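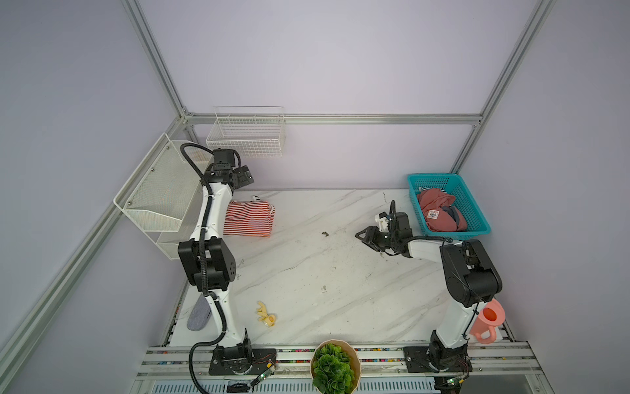 Red and white stripes, folded flat on the marble.

16 December 2020

More shelling on the Asadi border last night, 12 rounds according to the radio, and the truce is only 19 days old! I stayed up way too late flipping between stations (the army said one thing, the Pindcombe office said another, as usual).
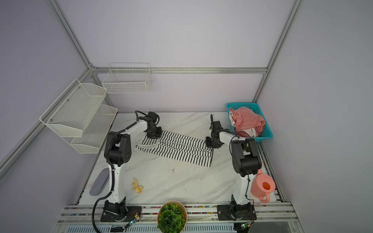

Anyway, the talks in Sernent are still on, or they were at lunch. They want the observers in by January, 262 of them, and I'd love to know where they'll all sleep. The road to Cineo is shut again so my parcel is stuck. I made soup, called my sister and told her not to drive down until they open the checkpoint.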